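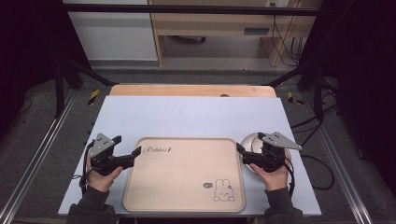

Wooden tray with rounded corners and a slightly raised rim.

Supper on your knees: Ludivine Guillot on a life among trays

By Verna Alcantara
December

400 shares | 3 comments

Ludivine Guillot owns 471 trays and has asked me not to put my tea on any of them.

"That one's fine," she says eventually, sliding a square of tin across the kitchen table. It has a faded picture of a harbour on it and a dent where the lighthouse ought to be. "I've got two more the same. You can't hurt it."

We are in her terraced house in Eltodholm, at an hour when most people would have the lamps on. Guillot doesn't, as the switch is behind a stack of papier-mâché. She is the author of Carried In, a history of the domestic tray which Royer brought out in the spring in a first printing of 1,000. It has done better than that, to the open surprise of her publisher and the mild irritation of her sister, who had been telling people it was a phase.

The book starts with a breakfast. Guillot was nine and had measles, and her grandmother came up the stairs with a boiled egg, toast and a jam jar with one anemone in it. "I remember nothing about the measles," she says. "I could draw you the tray. It had handles like ears. I thought, well, this is how the rich live, and I tried to keep the spots going."

She trained as a bookkeeper and spent most of her working life in the accounts office at Lutard, the department store, where she was two floors above Household Goods and went down there in her lunch hour. When the shop closed she bought what was left of the tray display, including the stand. The stand is in the bath. She washes at the basin and says you get used to it.

I ask whether there is really a book's worth to say about something flat.

"They asked me that at Royer. The young man asked it, Corentin Le Goff, he's my editor. Very polite. He said, could it be an article? I sent him the chapter on hospital trays and he rang me at home. His mother had been a ward sister. We were on the phone until my ear hurt."

The hospital chapter is the best thing in it. Guillot writes well about the long argument over whether patients should have a cloth under their dinner, conducted by people who were not patients and were not going to do the washing. She is equally good on the television tray, which she refuses to sneer at. Her view is that the dining table had a very good run and was mainly used for homework and ironing anyway.

"People get so moral about it," she says. "Families who eat round a table stay together, all that. My parents ate round a table every night and didn't speak for the whole of one winter. You could hear the peas. Then we got a television, and trays, and they'd both shout at the newsreader. It was the nicest they'd been to each other in years."

Does she eat off a tray herself?

"Every night. I haven't got a table."

I look at the table.

"That's for sorting," she says.

Her opinions are firm and she gives them in no particular order. Handles that stand up are for show, because you bang your wrists on them. Cut-out handles are better but go sticky. A rim should be high enough to stop a spoon and low enough to rest your hand on. Rounded corners, always, if you have a narrow hall. She can't bear the beanbag kind, the sort with a cushion stuck underneath, and owns eleven of them for completeness.

"Plain wood's the thing," she says. "Pale wood, no varnish you could skate on. You put a cup on it and the cup stays where it is. I've spent a great deal of money on lacquer and I wouldn't carry soup on it to save my life."

There is one in the front room, propped against the gas meter, that cost more than her car. It is black, with a pheasant. She bought it at a country sale after a long contest with a dealer named Eugénie Pruvost, who has been outbidding her ever since. The two women have lunch together every month and do not discuss what is coming up.

"She'll say, are you busy next week, and I'll say, not especially. And then there we both are in some freezing cattle market with our coats over our catalogues."

Who pays for lunch?

"Whoever won."

It isn't all pheasants. Much of the collection came from house clearances and cost less than the bus fare. She brings out a sheet of hardboard edged with beading, made by somebody's uncle, by the look of it, in somebody's shed. The corners don't meet. There is a burn on it in the shape of an iron. She turns it over and shows me the pencil on the back: Mum's, do not lend.

"I love that," she says. "Who was borrowing it?"

She has been trying to find out, and gives the search most of a chapter without getting anywhere. Le Goff wanted it cut. Guillot said that if it went she went, and then spent a bad night worrying that he might take her up on it. Readers write to her about that chapter more than any other, generally to say that it was their aunt.

The letters are kept in a filing cabinet, answered by hand, and she reads me one from a man who wants to know the correct way to carry a loaded tray through a door that opens towards you. Her reply runs to two sides. As far as I can follow, you do it with your hip, and you ask for help sooner than you think.

What next? She is wary of the question. There has been talk of a follow-up on trolleys, but she has nowhere to put them, and her sister has started leaving leaflets about evening classes. A museum has been in touch about taking the collection. They came to look, had to come in one at a time, and went away to think about storage.

"I said they could have the lot when I'm gone, except the ear one."

The one with the handles? The measles tray?

She gets up and is away for some time. Things slide about upstairs. When she comes back she is holding a small brown oval thing with two curled grips, which does look a bit like a head seen from the front, and she puts it down and puts a plate of shortbread on it.

"Go on," she says. "It's not for looking at."

Carried In by Ludivine Guillot is published by Royer.

Enjoying our interviews? Sign up to the weekly newsletter and get them in your inbox. You can unsubscribe at any time.

3 comments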